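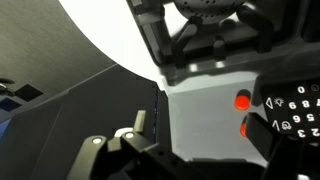 Slide 1. Keypad and red buttons, from down by the gripper.

Home | Talks | Workshops | Archive
Print this page | E-mail this page

Who Pushes the Buttons Now? Speaker notes, Londdale session, 12/07/2024

Leave slide 1 up while people find seats. Say hi, say where I work (Umusine, toy testing, the bench side), say I've been there 15 years and pushed a LOT of buttons in that time.

Ask who has ever had a job where the same finger hurt at the end of every shift. Wait for hands. Mine was the right index finger, and I still open jars funny!

Then the old way. A play kitchen comes in, and somebody has to press every key, turn every knob and open and close the door, over and over, with a tally sheet next to them. On a button test we did 2000 presses, split between two people, 200 at a go and then swap. You'd lose your place if anyone said good morning to you, so people stopped saying good morning. I want to stay on that for a minute (don't rush it!) because it's the thing I'd change first if I could go back.

Next slide. Point out the knobs and the red door handle, and let folks see how small those two red buttons are next to everything else on the strip. A kid's finger finds them right away. Teaching the arm to find them ate most of my February.

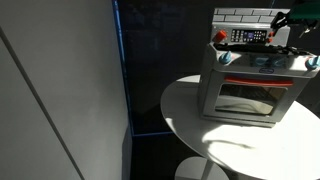 What changed for us on the bench

Start with the good stuff. The tally sheet is gone and so are the wrist braces. I can eat lunch with the whole team again, which sounds tiny, but we hadn't done that in years.

Then the harder part. The first month I felt like a babysitter. I stood there watching an arm do my old job slower than I did it, and if it missed a key I had to write down why, and I didn't know why! Two of my coworkers moved over to the Gruber building that spring, and one of them told me flat out it was the arm. Say that part plainly. Don't make a joke after it.

What I do these days is set up. I place the toy, I check the light, I move a camera, I run it, I look at the misses, I move the camera back. It's picky work and I like it, but it came with a 600 page manual and no raise until we asked. Tell them we asked. Tell them to ask before the thing is bolted down.

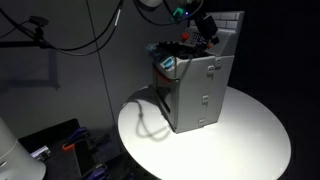

Slide 3. Round table, camera on its arm at the upper left, clamps on the tray below.

Talk about the clamps. I picked out that tray myself, and it's the one part of the setup I won't let anyone tidy. Cables too: if someone asks, yes, there are a lot of them, and yes, I've caught my sleeve.

If there's time, do the Sakow story (the day the visitors wanted to race the arm). If not, go to questions and keep the microphone moving toward the back rows.

Contact | Copyright Umusine | Back to top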